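News > Product Support > Hand Tools

Furkix issues service procedure for Dollow hand-held gripper
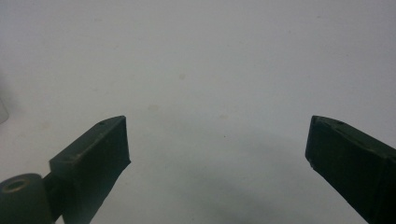
Dayana Valdovinos

Enham, 18 May 2022 – Furkix has published a service procedure for the two-finger Dollow gripper, covering finger wear, hinge care and resetting after repair.

The procedure starts with the fingers spread wide and nothing held between them. The inner faces are checked for nicks and rough edges, and the hinge bore for wear at the rim. Scuffs on the upper faces need no action. Fingers are changed as a pair.

Both hinges are wiped clean with a dry cloth. Oil is not used, as it creeps onto the gripping faces. After refitting, the tool is opened and closed 16 times by hand and the tips are compared at full opening. A height difference of more than 5 tenths of a millimetre means the hinge pin must be reseated.

"Most returned tools had one new finger and one old one," said Man-sik Ok, service engineer at Furkix. "The grip pulls to one side and the operator blames the spring."

The full check takes 16 minutes. Finger pairs can be ordered from Sarantis – in packs of 5 or 60 – with delivery from August.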